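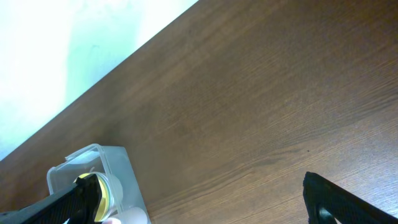

The clear bin on the table, with something yellow inside.

One bin for all the little dishes
By Ye-ji Ki
May

I love a small plastic cup. Dips, snacks, a few berries, paint water, the last spoonful of sprinkles – they do everything! What I don't love is opening a cabinet and having a stack of them slide out onto my foot. We had over 20 at one point, and most of them lived on their sides behind the cereal.

The fix has been one clear rectangular bin, and I'm so happy with it that I've set up the same thing at my sister's place. Clear matters more than I expected. My first try was a lovely gray fabric basket, and I forgot what was in it within a week.

Start by taking everything out and putting it on the table. All of it, including the ones in the dishwasher and the lunch bags. Put like with like: cups together, bowls together, spoons off to one side where they won't roll under anything. Check for cracks along the rims while you have them in your hands, and let go of any that have gone cloudy or smell like last year's salsa.

Bowls go in first, nested if they'll nest, and pushed up to one end. That leaves an open stretch for the cups (and if your cups taper, they'll stack, so you need much less room than you'd think). Spoons go in last, down the side.
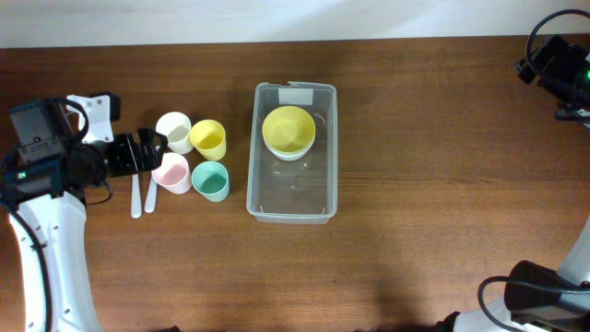

Bowl in, cups and spoons still to go.

I like one color per person, too. At our house Kyung-tae always gets the green cup and will defend it with his life, so mealtimes go a lot faster when I can see it right away. Guests get white.

A few more things that have worked for us:

Put a bit of white tape on the inside edge of the bin, up near the rim. It doesn't rub off on the shelf the way an outside label does, and you can write on it in pencil and change your mind later.

Measure the shelf before you buy the bin! Mine was a hair too long the first time and the cabinet door never closed.

Dry everything all the way. I turn the cups upside down on a towel for 60 minutes, or overnight if it's humid, and only then stack them.

Keep the bin low enough for kids to reach. Mine set the table now – most nights, anyway – and they even put the spoons back.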